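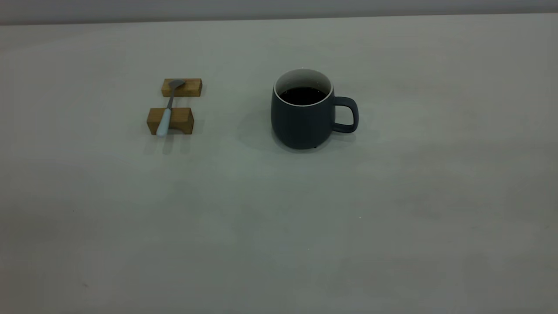 A spoon resting on two wooden blocks beside a dark mug, on a bench at the Cistus household tasks laboratory.

Stirring a drink remains harder for a machine than carrying one, according to results released on Monday by the Cistus Centre for Assistive Machines. The centre has completed the first stage of a program that measures how well robot arms manage ordinary work in kitchens, laundries and small shops.

The program, known as Podia, covered 40 chores. Each was broken into short steps and attempted repeatedly under the same conditions, for a total of 1050 attempts. Of these, 576 were finished to the standard set before testing began. The remainder were stopped by the machine, stopped by staff, or finished in a way that a person would have had to put right.

Kwabena Agyeman, who leads the program, said the overall figure should be read with care.

"A little over half is a fair result for equipment of this kind, but the average hides a great deal," Mr Agyeman said. "Some chores were completed nearly every time. Others were hardly completed at all, and those tended to be the ones people assume are simple."

The strongest results were in tasks where a rigid object was moved from one known position to another. Placing tins on a shelf, putting closed boxes in a crate and returning plates to a rack were all rated ready for supervised use. Folding towels was rated as partly ready. Folding fitted sheets was not attempted in this stage.

Tasks using a tool scored lower. The centre tested spooning, stirring, wiping, scraping and brushing, and in most cases the difficulty lay in picking the tool up correctly. A spoon lying flat on a bench leaves very little room for a gripper to close around the handle. Raising it on a pair of blocks gives the fingers space on either side and underneath, and the number of successful pick-ups improved markedly when this was done. The centre has recorded raised and flat trials separately so that the two are not confused in later comparisons.

Mr Agyeman said the distinction mattered to anyone considering a purchase.

"If a demonstration begins with the spoon held up off the counter, the hardest part of the job has been done in advance by a person," he said. "We do this ourselves in the early trials and we see nothing wrong with it, provided it is stated. A customer at home will leave the spoon in the sink."

Once a spoon was held, stirring brought its own problems. The tool must enter the mug without striking the rim, move through the liquid without pushing the mug along the bench, and come out again without dripping across the work area. Mugs with a narrow opening caused more failures than wide bowls. The machines also had trouble judging the level of dark liquids, particularly in dark mugs, and several attempts were halted when the spoon touched the bottom harder than the safety limit allowed.

The equipment used in the trials was supplied under loan by Sowah, which builds light-duty arms for workshops, and by Fivov, which produces the control software. Neither firm took part in scoring. Both received the results before publication and were invited to correct errors of fact. Fivov asked for one change, concerning the version of its software used in the laundry trials, and the change was made.

In a written statement, Sowah said it welcomed the findings and did not consider its current arm suitable for unsupervised use in private homes. The company said its customers were mainly small manufacturers and packing rooms, where objects arrive in a regular order and the lighting does not change during a shift.

The centre's findings support that view. On shop-floor tasks such as sorting parts, loading trays and applying lids, the machines were slower than experienced staff but needed little attention once set up. In the home tasks, each new object usually meant a fresh round of adjustment. A change of mug was enough to lower the score, even when the new mug was of a similar size.

Speed was recorded but did not count toward the ratings. The centre noted that most of the kitchen chores took the machine several times longer than they would take an adult, and that this would matter less to a person who could not do the task unaided. Occupational therapists advised on the choice of chores for this reason. Preparing a hot drink was placed near the top of their list, along with opening containers and picking items up from the floor.

No hot liquids have been used so far. All drinks in the trials were served at room temperature, and the centre said this would continue until spill rates had fallen to an agreed level.

The second stage of Podia will begin in April and will concentrate on 20 of the original chores. Tasks already rated ready for supervised use will be set aside, and tool use will receive most of the available bench time. Spoons, cloths and brushes will be tested flat on the bench, in drawers and in a drying rack. The centre will also introduce ordinary clutter, including packaging and unwashed dishes, in the kitchen trials.

Mr Agyeman said the centre did not intend to predict when a general household machine might be available.

"We are asked that every week," he said. "What we can say is which chores a machine can be trusted with today, under which conditions, and who needs to be standing next to it. For stirring a coffee, a person still needs to be standing next to it."

The summary of results and the scoring guide are available from the centre on request. Makers who wish to submit equipment for the second stage should contact the Podia program office before testing begins. Loan equipment must be accompanied by a manual in English and a working emergency stop.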